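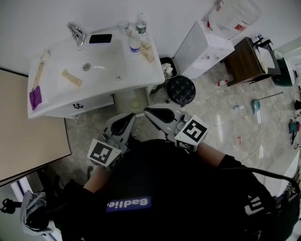
4.2 Site rules for home collection

A written protocol for hand-held gripper collection has to cover the room as well as the device. Most of the guidance we reviewed stops at calibration, file naming and consent, and leaves the state of the home to the judgment of the operator. The Gillstead protocol treats the room as part of the setup. Small rooms are the harder test of this, and bathrooms are the hardest of all. In Figure 2 the operator leans over the floor with a gripper in each hand, both sets of fingers pointing forward, while a spray bottle, a thin metal rod and a tool with a dark cord lie on the same glossy floor. None of these items would count as an error under a protocol that speaks only about the device. Under ours, each has to be either listed as part of the task or moved before recording starts.

Figure 2. Bimanual collection with hand-held grippers in a home bathroom. Each gripper housing carries a black-and-white fiducial marker.

The rules below were drafted at Gillstead and revised after use in homes near Gedholm. They are grouped by the point in a session at which they apply. We use "must" for a rule whose breach ends the session and "should" for one whose breach is logged.

Before recording. The operator must walk the work area once without the grippers and decide where their feet will go. Any cord that crosses the standing area must be moved or taped down. Liquids that are not part of the task should be capped and placed on a surface, and cleaning products should leave the room. Electronics such as phones should be taken off any counter that holds a basin. In Figure 2 a smartphone lies behind the faucet, and the reviewer's form has a line for this kind of finding. We count it as a "should" because a phone at the back of a counter does little to the data, but a reflective screen can show faces, and a lit one can show messages.

Task objects and household objects. The task sheet must name every object the operator is allowed to grasp. Everything else in the room is a household object and stays where it is for the whole session, or leaves. Early drafts allowed household objects to be tidied between episodes. We dropped this. Reviewers found it very hard to tell a tidied room from a changed task, and two reviewers looking at the same session often disagreed on which episodes shared a starting state. Where blocks or other props are brought in, the sheet should give their resting place at the start of each episode in plain terms, for example "one block in the basin, the rest on the counter."

Markers. Both marker faces must be clean and flat and free of tape. Sleeves and cables should be kept clear of the housings through the full reach of the task, with the reach tested once on each side before the first episode. Glossy stone and tile deserve a separate check. A ceiling light mirrored in a polished floor can wash out a marker held low, and the usual fix is to change the lamp or the time of day before anyone touches the exposure settings.

During recording. An episode must not run longer than 300 seconds. The operator must take a break after 70 episodes, sooner if they are working bent over or on their knees. We set the break by episode count and not by the clock, which operators at Gedholm had asked for - they lose track of time but they do not lose track of the counter. If an object falls outside the task area, the episode is closed and marked, and the object is picked up by hand with the grippers set down. Reaching for it with a gripper is logged as a breach even when nothing goes wrong.

Previous section Next section Contents Figures References Cite Share

Clothing and printed text. Operators should wear plain tops. Names, logos and slogans on clothing end up in the lower part of the view from a head camera and stay there for the whole session, like the patch on the black top seen in Figure 2. Printed text of this sort is legible to a model and carries no information on the task. Where a plain top is not available, the text should be entered in the session record so that later users can filter on it.

After recording. The operator must return moved items to where they were found and go over the floor once more. The session record is then entered in Zukex, our review tool, with the room type, floor type, task sheet and any logged breaches. Two reviewers read each record separately. A session with 4 or more logged breaches is held back until both have looked at the video.

We do not claim that a tidy room gives better data. A policy trained only on cleared floors may do badly in a lived-in home, and clutter is often the reason for collecting there in the first place. What the rules ask is that clutter be recorded and that it not put the operator at risk. A cord underfoot fails on the second point however well it is written up.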